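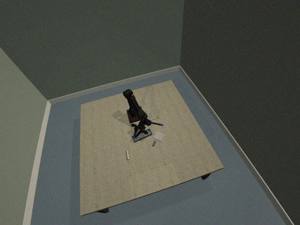 Skarnel Desk Faults – data card and README

What you are downloading

Skarnel Desk Faults is a set of simulated runs in which a robot arm on a desk is asked to tidy up or fetch something and makes a mess of it. There are 1876 runs in all. Of these, 318 contain the fault this release exists for, which we call the lean. The rest are either ordinary failures (missed grasps, dropped items) or dull successes kept in for balance.

If you came for a dataset of robots doing well, Skarnel Desk is the sister release and is much better for morale.

The lean

In a lean run the arm comes down to pick up one of the small desk items near the keyboard, and some part of the gripper or wrist lands on the keys instead. The controller reads the contact as a successful touch on the target, closes the fingers, and then pushes down a bit more to be sure. It goes on being sure until the step limit.

In simulation this costs you a run. On the real bench at Brutgate it cost two keyboards, the second bought to replace the first and placed, with great optimism, in the same spot. The first was plugged in at the time. It sent a blank message to the whole building list on a Sunday, then a second one, longer and also blank.

Nobody was hurt. The cell was closed and the stop button worked when Blažena Čierny got to it. The incident was still logged as a safety matter, quite rightly, as the arm was pressing on something it believed it was holding, and a hand would have done just as well as a keyboard.

Cause

Two faults that got on far too well together.

First, the contact check in the Dobre controller asked whether the gripper was touching something. It did not ask what. With bare desk around the target this is harmless. With a keyboard next door it is a coin toss.

Second, the downward force limit was set per joint and never for the tool as a whole. Every joint was within its limit for the entire Brutgate incident. The log is full of green ticks. We have kept it as a training aid for new starters.

Scene set-up

All runs use one room, plain walls and a blue floor, with a single arm on a wood-look table. The item pool includes a keyboard, markers, a pale pad-like square and a handful of small plain shapes. Positions and rotations are shuffled at the start of each run. The walls do not matter. We spent a week on the walls.

The keyboard is a rigid body in this release. Its keys do not travel, so anyone hoping to study which letters the robot would have typed will be disappointed. We were.

Labels

Each run carries one outcome label: success, miss, drop, lean or other. "Other" is where we put anything that made the labeller say a word out loud. Lean runs also have a start step, an end step and the peak downward force at the tool.

Labels were assigned by script and then checked by hand. The script was wrong in 70 runs, mostly by calling a lean a success. It had been written by the same people who wrote the contact check. Corrected runs keep the old label in a separate field, so you can see what the script thought it was looking at.

Known problems

– Shadows are soft throughout. Models trained only on this set get nervous under a desk lamp.
– Peak force is clipped in early runs, recorded before the August fix. They are marked. Please don't average over them.
– The Canalell exporter writes joint angles in degrees and everything else in radians. There is a converter in the tools folder. There used to be two converters, which is how we found out about the other one.
– Some runs carry on for a few steps after the step limit. We don't know why either.

Please don't

Use this set to certify anything. A model that spots every lean here has learned to spot leans in one tidy room with one arm. It tells you very little about your own cell, your own desk or your own colleagues' fingers. Keep the force limit on the tool, keep the stop button within reach, and unplug the keyboard.

Fixes and reports

The patched contact check compares the contact point with the target's outline and backs off when they disagree. It is in the Dobre branch named after the first keyboard. If you find a lean we have labelled as a success, send the run number and the step to Blažena, who keeps the list. Please don't send it to the building list. They have had enough from us.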